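Progress report to the Plullix Fund
Period ending September 21, 2018
Prepared by Bienvenido Galang, Jesden Community Bathhouse

In this period we were open six days each week and received 366 visits. Most visitors are older people from the streets near the market who have no hot water at home. The new boiler from Zisirov was put in during the second week, and we closed for 2 days to do this work.

Linen is now a bigger part of our work than we had planned. We wash every evening, and the second dryer is still waiting for a part – the supplier promises it for November. 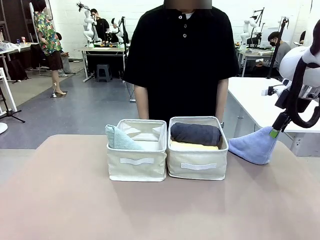 For the cost of water, we are 10 percent over the budget line. I believe the reason is an old valve in the men's side, which the plumber has changed already. I will compare the next bill and write to you if the number does not come down.

Two requests. We would like to move the money left from the painting line to soap and linen. We also ask for 20 more locker keys, as many were lost over the summer. The receipts are attached in the same order as last time.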